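Buscar en los apuntes Buscar
14 de octubre de 2021 | Yufang Dong

Tema 4. Recogida de demostraciones para manipulación bimanual

4.1 Unidad de registro
Se llama episodio a la secuencia comprendida entre la orden de inicio y la postura de reposo. El conjunto Skardale contiene 2283 episodios teleoperados, de los cuales 766 corresponden a tareas con las dos manos. Cada episodio guarda la imagen de cabeza, las posiciones articulares y la orden enviada a cada dedo, remuestreadas a 60 Hz.

4.2 Objetos deformables
Un racimo de uvas no admite un modelo rígido: la geometría cambia con el apoyo y el punto de contacto útil depende de la presión ya ejercida. Las etiquetas de agarre se asignan por mano y por fotograma. No se promedian ambas manos.
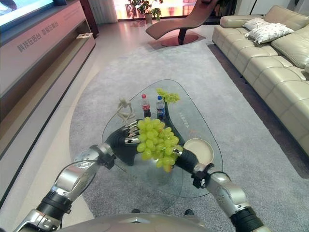

Fig. 4.1. Sujeción bimanual de un racimo sobre mesa de vidrio: mano izquierda por arriba, derecha en el costado.

La superficie transparente afecta a la estimación de profundidad, que puede devolver la distancia de la alfombra en lugar de la del tablero. En estos episodios se anota a mano el plano de apoyo (véase Chiu, anexo B).

4.3 Criterios de descarte
Se excluye un episodio si falta una de las dos corrientes articulares o si el operador interrumpe la orden. Una caída del objeto no es motivo de exclusión; se marca como fallo y se conserva. En la revisión de agosto, Jianguo Cao retiró 27 episodios por desfase entre cámara y articulaciones.

Ejercicio. Proponga un esquema de anotación para el paso de contacto con una mano a contacto con dos. Indique qué señal fija el instante de transición.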